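Shared test kitchens get house rules for robot arms

SKIRKWOOD - Labs that run robot arms in the shared kitchens at Skirkwood will have to work to a written set of rules from September, after the site's safety group signed off on a 14-page document this week.

Short version: slower arms near people, a log for every run, no real food and test objects on the same dish, and somebody within reach of the stop button. Always.

The rules cover all 6 kitchens on the site and anybody who rents time in them. That includes Hamerier, the biggest tenant, and Vullberg, which does gripper work and moved in last spring. Student teams too. No exceptions for short runs, which was the sticking point until late in the talks.

"People kept saying it's only ten minutes," said Lăcrămioara Rusu, who chaired the drafting. "Ten minutes is when you don't bother to clear the counter."

Up to now each lab wrote its own sheet. Some were good. One was a single line taped inside a cupboard door. Visitors moving between kitchens had no way to know what applied where, and cleaning staff told the drafting group they weren't always sure if an arm was off or just waiting.

That last point got its own section. An arm that is powered but not moving now counts as running. It needs a lit sign at the door and a named person in the room. If the named person goes to lunch, the arm goes off. Not paused, off.

Speed is the part most labs will feel. With a person inside the marked floor line, the arm has to drop to a walking-hand pace set in the appendix, and the gripper has to be on its low force setting. Outside the line labs can set there own limits but must write them down before the session starts.

Small objects get nearly two pages. The draft says a first attempt at any new item should be done with the fingers open wider than the item, coming down from above, and a halt before closing so the operator can check clearance on both sides. Glossy dishes and metal counters are singled out. Glare off a plate can throw off a camera's idea of where the edge is, and the rules ask for a check of the live picture under the lights that will be used on the day, not the ones that were on at setup.
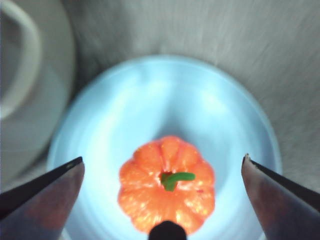
Tarek El Ouafi said the halt before closing was the one line he would have kept if everything else got cut. He said most of the broken dishes he had dealt with came from a finger landing on the rim, and that a two second wait would have caught nearly all of them. He was less happy about the logging. Every aborted grasp has to be written up under the new text, and he said that would either bury people in forms or teach them to stop aborting, which is worse.

The drafting group has already softened that once. An earlier version wanted a full report for each abort. The final one takes a single line in the run log with time, item, and what the operator saw. A full report is only needed if something broke, spilled or touched a person.

Food is the other big change. Anything that looks like food but isn't has to be kept in a marked bin, away from the fridges, and washed on its own schedule. Plates and cups used under an arm can't go back into the staff cupboard. Skirkwood will buy separate dishes, 430 pieces to start, to be stored on the robot side of each kitchen. Labs that bring their own have to mark the underside.

Horațiu Ghiță, who runs kitchen bookings, said the marking rule came straight from complaints. Staff had been finding test items in the fruit bowl. He wouldn't say which lab.

Gripper fingers have to be looked over at the start of each day. Chips, cracks, loose screws, worn pads. A worn tip isn't an automatic stop, but it has to be noted, and the operator has to decide on the record whether it could scratch or shed onto a surface. If the answer is maybe, swap it. Spare fingers are to be kept in the room so nobody is tempted to finish the session first.

Wipe-downs: before and after, metal counters and sinks included, with the arm parked and off. The parked position has to be posted on the wall with a drawing.

Costs. Skirkwood has set aside 4,000 for signs, floor tape and the lit door panels. Labs pay for thier own spares and for any extra stop buttons. Vullberg asked for help with the buttons and was told no, at least for this year.

Not everyone is on board. Folke Brekke of Hamerier said the firm would follow the rules but thought the floor line was drawn too wide for the two smallest kitchens, where it runs right up to the door. In those rooms, he said, the arm would be on slow from start to finish, and a morning's work would take all day.

"We're not against slow," Brekke said. "We're against slow when the only person in the room is the one holding the button."

Rusu said the group had heard that and left the line where it was for now. The two small kitchens will be measured again once labs have a few weeks of logs to show. If the numbers back Hamerier up the line moves, she said. She wouldn't guess by how much.

There's also a training piece. Every operator has to do a half-day session before booking, run by Siu-ming Lau, and repeat it each year. Part talk, part hands on. The hands-on part has people stop an arm mid-reach from wherever they are standing, with no warning as to when. Lau said the first groups will be kept small and that spots for early mornings were already going.

Visitors don't need the session but can't cross the line without an operator next to them. School groups stay behind the glass.

What happens to labs that break the rules is still kind of thin. First time, a talk. Second time, bookings held for a week. After that it goes to the safety group, and the document doesn't say what they can do. Ghiță said that would be filled in before the start date. Labs have been asked to send wording.

The full text goes up on the kitchen doors and the bookings page later this month. Comments are open until the end of it. Sessions already booked for September stand, but the operators have to be trained by then, so anyone with a morning slot in the first week should get in touch with the bookings desk now. Desk is open from 8 a.m.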